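Lecture 9: when the gripper thinks it's holding something

Right, last time we got as far as contact models and I promised you a proper failure. This one comes from the Wurneck bedroom set, the blanket task I ran in simulation over the summer. The policy had 1,186 training episodes behind it and looked lovely in the plots. Then I ran 576 test episodes and 19 of them ended with an arm pulling hard against the mattress and the joint torques going through the roof!

The fault was in my grasp check. I called a grasp "good" if the fingers stopped before they were fully closed. Fine for a block. With bedding, a thick fold stops the fingers just as well, and so does a pinch of blanket, sheet and mattress edge all together.
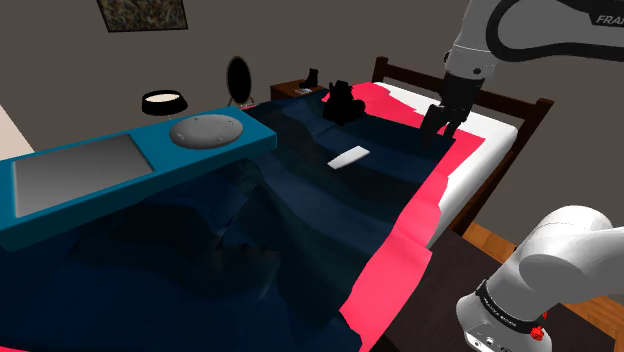

Fig. 1. Simulated bedroom, two arms. Gripper just above the blanket, near the sheet and the mattress.

Look at how close the layers are on that side of the bed. A small error in height – a few millimetres is plenty – and you've picked up the wrong one, and my check would still say yes.

Two changes for the lab version:
Cap the pulling force and let go when it's reached.
Lift a little first, then test the grasp again.

Please don't skip the cap, even in simulation. I did, and the habit followed me to the real arms.

Before next time, read the Trandwood notes on soft contact and bring your own grasp check on paper.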